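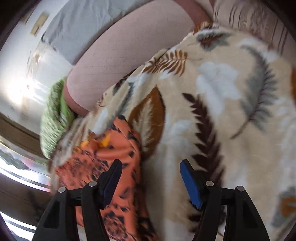
2 min read

Hirier gripper, unit 22: setup and care notes
December 2024, by Naledi Msimang

Hand-held two finger gripper, used on the soft textiles set (blankets, cloths, knitted stuff, whatever is on the sofa). Notes are for whoever picks it up next. Written fast, fix what's wrong.

**Pads**
- Navy on the left finger, royal blue on the right. Keep them that way round, the logs assume it.
- Fleece sheds. Wipe both pads after every session, damp cloth, no solvent.
- Swap at 4,000 closes. Last swap done by Cleiton, count is in the Perville sheet.
- Glue edge lifting = swap now, dont wait for the count.

**Pins**
- Silver pins in the black linkages, 2 each side. Push each one with a thumb before you start. Any play, stop and tell Josefina.
- Outer ones work loose first. No oil. Picks up fluff and then the jaws drag.

**Camera**
- Fingers should come in from the bottom left and bottom right. If only one shows the mount has slipped.
- Dark corners are normal with this lens.
- Glare from windows is ok, log it under `light`.
- Blur on folds: keep the clip, flag it.

**Data**
- 488 clips so far, textiles only. Each about a minute.
- Folder per session, pad count in the folder name
- Clips before April used the old linkages, don't mix them in.

**To do**
- spare pins, order from Mostyn
- recalibrate jaw width after the next pad swap (Bello has the guage)

Recent items
- Drandby cell: belt change
- Pad glue, which one to use
- Perville sheet: how to fill it in
- Charging dock fault, Godelieve Van den Broek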